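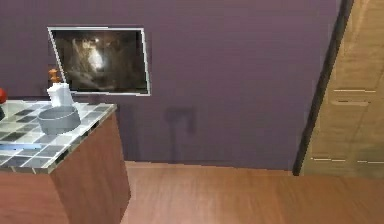
September
By the Rukimel correspondent

The Measurer

The measurer came up from Clusik on the early bus with a steel tape, a spirit level and a ledger ruled in 2 columns. The first column was headed Stated and the second Found. The work consisted of filling in the second and sending it back to the district office at Slanina, where a clerk compared it with the first.

The house at Rukimel was the last on the list. Its stated floor area was 1,970 square feet. The owner had died in the spring and the heirs disputed the division, each of them claiming the larger half. The office had ruled that a half could not be larger until the whole had been established.

Work began at the north wall, as the manual required. The tape was hooked, drawn tight and read at eye level. Each length was taken twice and the readings averaged. By ten o'clock the ground floor was entered, apart from the pantry, and the figures agreed with the stated ones to within the width of a pencil line.
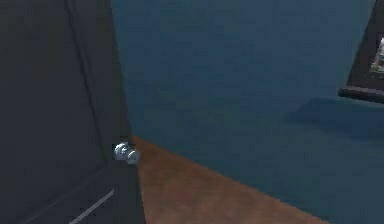
The trouble was in the upstairs hall. Its length, taken along the baseboard, came to 168 inches. The rooms on either side, added together with the thickness of the walls between them, came to more. The measurer checked the tape against the brass rule in the case and found no stretch. The hall was taken again from the other end – the result was the same.

A difference of this kind usually has a plain cause. Plaster is thicker than the plan allows, or a chimney has been boxed in and forgotten. The measurer knocked along the wall at intervals of one hand and listened. The sound was dull at the studs and hollow between them, in the regular order.

The manual, printed by Rirketora and now in its fourth edition, gave one page to discrepancies. It advised the surveyor to eat something and begin again. The measurer sat on the stairs and ate a boiled egg and half of a roll.
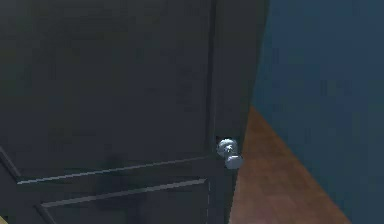 After the meal the hall was measured a third time, at shoulder height. It had gained an inch. At noon it gained another. The measurer wrote down the times next to the lengths and noticed that the increase was steady, and that by evening, if it kept on, the hall would match the rooms.

It matched them at twenty past six. The measurer had left the line blank until then, and now entered a single figure under Found. No remark was added. The ledger had no column for remarks.

The last bus to Clusik left at seven. On the way down the stairs the measurer counted the steps from habit, got the number stated, and did not count them again.
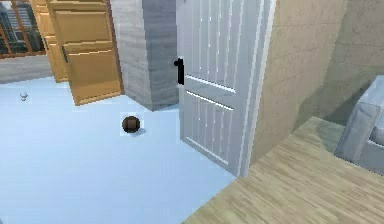
Note Returned with the Ledger

Figures accepted. The division may proceed. The surveyor is reminded that all lengths are to be taken before noon.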